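3.2 Surface color and reported glare

Participants in the Katene sample worked at shared tables for most of the day, and complaints about glare came up in the first round of interviews. We therefore added a short set of questions on table color to the November survey. Of the 700 forms sent out, 300 came back complete. Partial forms were left out of the analysis.

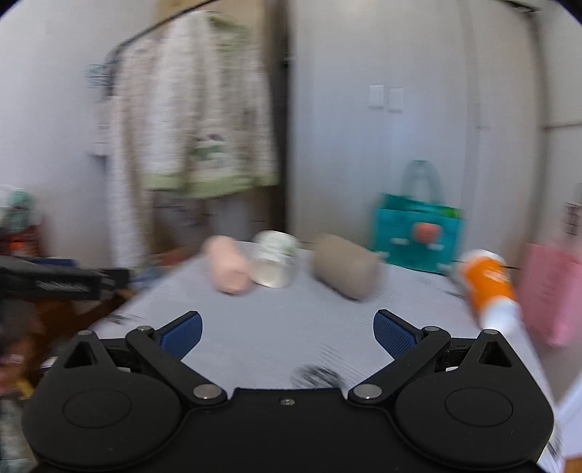 Figure 3. Tabletop with objects toward the far side.

Glare was rated on a five-point scale, once in the morning and once in the late afternoon. Ratings for white tables rose over the day, and ratings for dark brown tables stayed flat. Pale tints such as the lavender-gray in Figure 3 were grouped with white at first – a choice we reversed after the pilot, when respondents at the Vidura site scored them closer to the mid-tones. All results below use the revised grouping.

Window distance was entered as a control. It had a small effect in the morning and none in the afternoon. Lamp type was not recorded at Vidura, so that site is left out of Section 3.3.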